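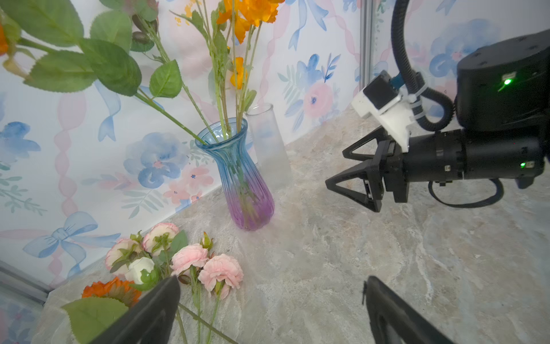
How a Robot Learns to Arrange Flowers

A robot does not know what a flower is. It has motors, which move its arms, and cameras, which record light. Something has to connect the two. In older robots, a person wrote out every movement as a list of instructions. That works well when every part is the same size and always in the same spot. It works badly with flowers.

At the Fendside workshop, engineers use a different method. They collect examples. A computer program then studies the examples and works out which movements go with which camera views. This kind of program is called a learning system.

What is an example?

One example is a recording of a job from start to finish. The workshop calls it an episode. During an episode, a person guides the 2 robot arms through the job, and a computer stores two kinds of information.

The first kind is pictures. Small cameras ride near the grippers, which are the robot's hands. Another camera stays fixed and looks at the whole table.

The second kind is numbers. Every joint in an arm has a sensor that measures its angle. Your elbow has an angle too: large when your arm is straight, small when it is bent. The computer saves the joint angles many times each second, together with the pictures from the same moment.

Why flowers are difficult

Artificial flowers do not wilt, so the same ones can be used again and again. They are still hard to handle. Stems cross each other, and a leaf may hide the stem underneath it. From close up, a gripper's camera may see mostly stems, with no clear sign of which one belongs to which bloom. 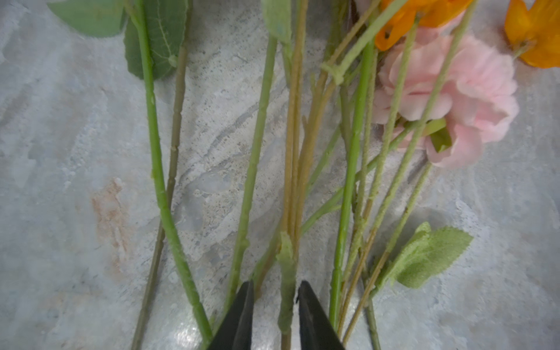 Who moves the arms?

The person guiding the arms is called an operator. Jalen Haddad and Paloma Mahmoud are operators at Fendside. Each holds a pair of handles. When a handle moves, the matching robot arm makes the same movement.

Using two arms takes practice. One arm may have to keep a vase steady while the other brings a stem to it. New operators train for 12 hours before any of their episodes are kept.
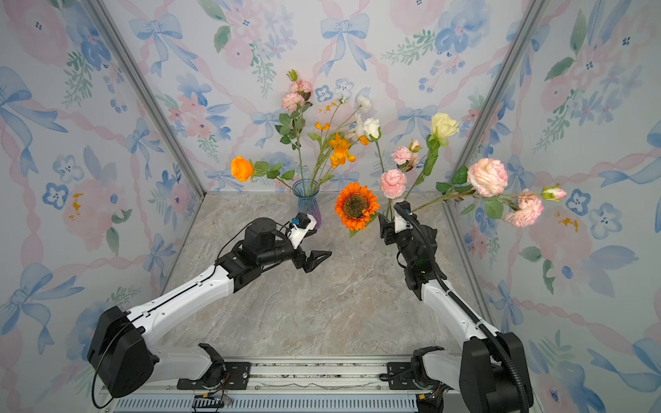
Two arms at the flower table. The right gripper is holding a vase.

Changing things on purpose

If every episode began in exactly the same way, the learning system would learn only that one way. Move the vase by the width of your hand, and it might reach for the old place.

For this reason the operators change the setup between episodes. They may put the vase somewhere else, swap the flowers or turn the stems to point in a new direction. These changes are called variation.

Checking the recordings

Marcus Montoya checks the episodes on a screen. He looks for missing pictures and for joint numbers that do not match the movement. In August the team recorded 333 episodes and kept 203. The rest were set aside. 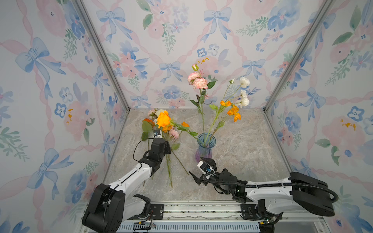
Can the robot learn from a mistake?

It depends on how the episode continues. If an operator drops a stem and then picks it up again, the recording shows how to recover, and Marcus may keep it. If the episode stops at the drop, it does not show a finished job, and it is set aside.

What happens next?

The kept episodes are given to the learning system. It looks at a stored picture, guesses the next movement, and compares its guess with what the operator did. Then it adjusts itself slightly and tries again. This is called training.

After training, the robot is tested with no one holding the handles. The engineers write down which parts of the job it can do and which it cannot. If it has trouble with thin stems, the operators record more episodes with thin stems.

Words to know

Episode: one recording of a job.
Gripper: the part of a robot arm that holds things.
Joint: a place where an arm bends or turns.
Operator: a person who guides the robot.
Variation: changes made between episodes.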